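Progress note, school stationery packs, May. To: Naledi Nkuna. From: Kagiso Swanepoel, Perncombe

Naledi, quick one before Tuesday's call. Sorry its rough, wanted you to have something in writing.

**Where we are**

- 200 packs filled and boxed. Target still 300.
- Remaining hundred: pouches in, pens mostly in, rulers not.
- Two schools confirmed, Jasatdale and Hlongwane. Dates with the heads, waiting on Jasatdale to say which gate.
- Pouch settled: the soft lavender one with the darker purple lining. Unzips wide enough to get a hand in, pens go in without a fight. Green pen in every pack as asked, on top of the black ones. 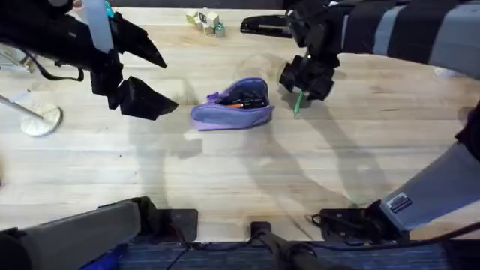

## Pouches

Went with Prukex in the end. Slower than the other quote but they took back the first carton with no argument (wrong size, would not take a full length ruler). Second carton fine. Pouran Vahidi checked zips on a handful from each bag, two stiff ones, both swapped.

Fabric is softer than the sample we showed you. Folds over on itself when its not full, so they don't stack. We stopped trying to pile them and lay them flat in the box, one layer, card, next layer. Takes more boxes. I have put the extra boxes under packing, not transport, shout if you want it moved.
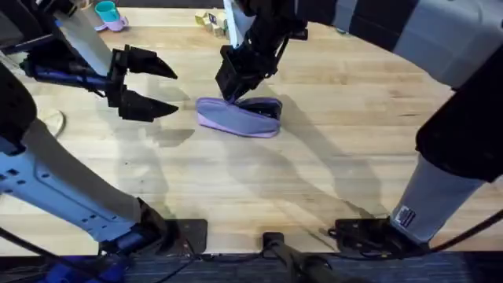 Filling order is now fixed and written up on the wall: black pens first, then pencils, green pen last, zip. Earlier packs were done any old how and Tươi Phí spent most of a morning going back through them for missing sharpeners. All right now. She has a tick sheet per box which I'll scan.

## Money

Pens under budget. Pouches slightly over, carriage mostly. Overall we're level. Cirilo Magaña has the invoices and will send the lot in one go when the ruler bill arrives, so please don't chase the Prukex one seperately, it's coming.

## Still to sort

- Rulers. Supplier says end of the month. If they slip we send the last hundred without and follow on.
- Name labels. Schools want to write their own, so blanks go in loose, one sheet per box.
- Half-open zips. Some pouches work open a bit at the lower end once they are full and lifted about. Pens can poke out there.
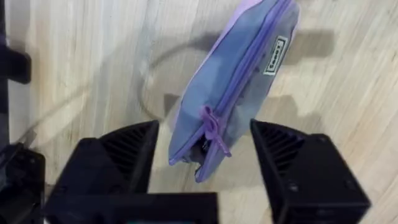

For now Pouran goes down each box before taping and pulls every zip right to the end. Adds a few minutes. Have asked Prukex if the next batch can have a stiffer pull, no answer yet.

Need from you: ok on the extra boxes, and whether you want a spare pack for your own office. Can bring one over.

Kagiso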